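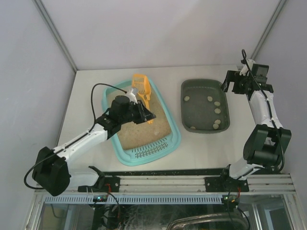
A litter box with a sifting grate at one end, scoop standing in the sand.

Handling wild mushrooms at home

Most of what goes wrong with a basket of foraged mushrooms goes wrong in the kitchen, in the first few hours. These notes assume every mushroom has already been identified by someone who knows the species. If there is any doubt about one, throw it out, along with anything it has crumbled into.

Sorting
Spread the whole lot on newspaper as soon as you get in. Keep each species in its own pile and don't mix piles later on. Cut the dirty end off each stem before it goes anywhere near the others. Split the larger ones lengthwise and look for worm holes. A few holes near the base can be trimmed away, but a stem that is riddled usually means the cap is too.

Cleaning
A dry pastry brush does most of the work. For caps with deep folds, rinse quickly under cold water and lay them on a towel, gills down. Chanterelles from the sandy ground out toward Sakholm always need the rinse. Change the towel when it gets soaked.

Keeping
Use paper bags, folded over once, on the middle shelf of the refrigerator. Plastic makes them slimy by the next day. Write the species on the bag. Soft kinds such as inky caps should be cooked the same evening.

Drying
Slice them a quarter inch thick. I run my dehydrator at 124 degrees for about 6 hours, then turn the slices and check them every hour after that. They are done when they snap. If they bend, keep going - one leathery slice can spoil a jar. Let them cool completely before you put the lid on.

Very wet boletes can be started on a screen in front of a fan until the surface feels dry to the touch. Jars go in a dark cupboard. Look at them again after a week, and if there is any fog on the inside of the glass, empty the jar and throw the contents out.

Cooking
Never eat wild mushrooms raw. Start them in a dry pan over medium heat and let the water cook off, then add butter and salt. Don't crowd the pan. For a first try of any species new to you, eat a small portion, skip the alcohol, and keep a couple of uncooked ones in the refrigerator in case you need to show them to a doctor.

Freezing
Saute first, cool, and pack flat in freezer bags - a cup to a bag is handy for soup. Label with the species and the month. Ours from June are generally gone before the fall ones come in.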